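Section 36: Garment tasks — rules before you start

This section covers putting a shirt on a hanger with the Jurnine two-handed set-up. Read it all. The Niletti site didn't, and now has very good stories.

Before the session

1. Clear the floor between the robot and the door. Route cables well away from where people walk.

2. Check that the standing platform doesn't rock. If it does, stop. A folded beer mat is not a repair.

3. Set the hand grip limit to 36 in the Jin panel. Higher values are for garments you dislike.

4. Lay out one garment and one hanger on a made bed. Smooth the sheet first.

During the session

5. Keep people off the bed and out of arm's reach while the motors are live. This includes people who only want to straighten a sleeve.

6. Let the hands close on the cloth before any lift. Watch the fingers, then the hook of the hanger.

7. If the fabric catches, press Hold and wait for the light to turn amber. Do not pull. The robot is patient and you are not, so it will win.

CAUTION: Hold freezes the arms where they are. It does not open the hands. Use Release, and support the garment first.

After the session

8. Log every attempt, the bad ones included. Error 2210 (hanger lost) must be written down each time it appears, however tired of it you are.

9. Power down before touching the cables.

Note: a power supply swap needs a fresh check from step 1 — yes, all of it. Histelell audits the logs each July and does read them.

A yellow shirt and a wooden hanger, at the bed:

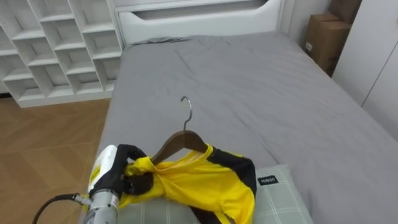
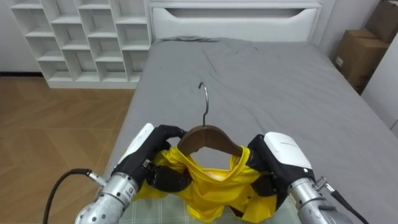
The robot on its platform, by the clothes rack:

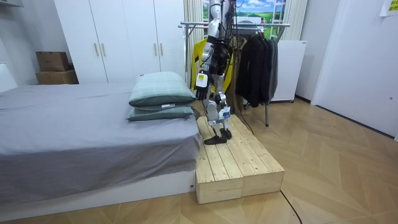 Shirt on the pillow, hanger in the collar: 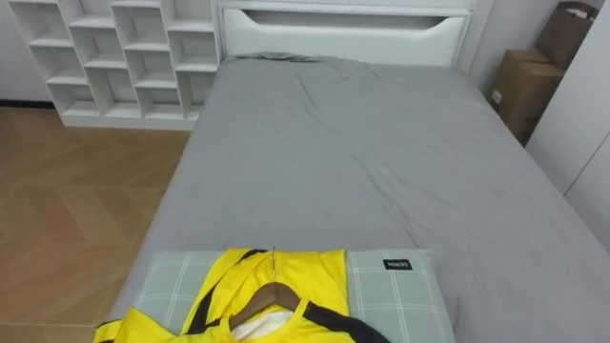
Page last changed: Wednesday, May 22, 2019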